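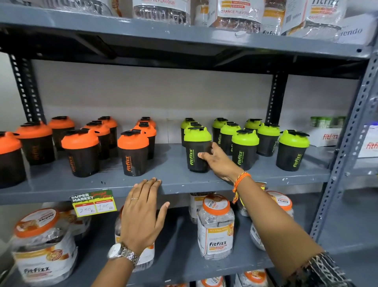 Shaker bottles that don't stink by March – what works for you?

Home Gym Talk > Food, Drink and Recovery
20 replies, 643 views

plum_deadlift
Fri 5 January
OK, new year, new batch of people at my gym in Flurnham, and half of them are about to find out what a shaker smells like after a weekend in a hot car. I love this stuff and I want to make a proper sticky out of it! So: how do you clean yours, how often do you replace it, and is there any trick for the lid? I've been through 5 bottles in two years and it was the lid that went funky every time. The cup part always cleaned up fine.

My routine right now is a rinse at the gym sink, then hot water and dish soap when I get home, then upside down on the rack with the lid off. Works great until I forget one.

rackpull_ron
Rinse it the minute you finish. That's the whole secret. I keep mine next to the sink at work and it gets water, a shake, dump, water again, dump. Three years on the same bottle and my wife can't smell a thing (and she can smell everything).

oatsandsquats
Three years?! I'm impressed and a little scared, Ron.

For the lid, get a small bottle brush, the skinny kind for baby bottle nipples. Flip the spout open and go in from both sides. You would not believe what lives in the hinge. After that I soak the lid overnight in warm water with a big spoon of baking soda. I've brought two bottles back from the dead that way and I was so happy about it I texted my sister.

gravelgut
Vinegar beats baking soda. Half white vinegar, half water, 20 minutes, rinse well. Please don't mix the two together, they just fizz and cancel each other out.

oatsandsquats
I tried vinegar and then my vanilla whey tasted like salad dressing for two days. Baking soda forever!

gravelgut
Then you didn't rinse it. Fill it, shut it, shake it, do that a few times with the spout open on the last one. Zero taste.

mileseven
Anyone else just use the dishwasher? Top rack, lid separate, done. Check the bottom of the cup first to see if the maker says it's OK. My old Griteck went in every night for a year and came out fine.

rackpull_ron
My Griteck lid warped the second time through and leaked on my truck seat. Never again.

mileseven
Huh, was it on the bottom rack? Mine was always on top. I turn heated dry off too, could be that.

rackpull_ron
Might have been the bottom rack. I wasn't the one who loaded it – that's all I'll say.

plum_deadlift
Haha OK. So far I've got: rinse right away, brush the hinge, soak once a week, top rack only if the bottle allows it. What about the mixer ball? I have the wire kind and it picked up little rust spots near the weld.

tinycalves
Toss it if it's rusting, a new one is cheap. And dry the ball separately, don't leave it sitting in the cup. I switched to a bottle with a plastic grid from Plulura and I like it a lot, one less thing to rattle around in my bag. It does leave clumps if you put the powder in first. Water first, then powder, then shake for 8 seconds and you're good.

gravelgut
Grid is worse for casein, sorry. Casein needs the ball.

tinycalves
Fair, I only use whey. Casein is pudding anyway.

oatsandsquats
Casein IS pudding and that's why it's great. Put it in a bowl, use a spoon, nothing to scrub!

mileseven
Also, store the thing open. I did everything else right for months and then screwed the lid on before putting it in the cupboard. Opened it a week later and wow.

plum_deadlift
Adding that one in capitals. I'm heading over to Rudd on Saturday for a new lid, so if anyone knows whether they sell them separately, shout.

tinycalves
They did last time I was in, on the hooks by the register. Bring your old one so you can match the thread.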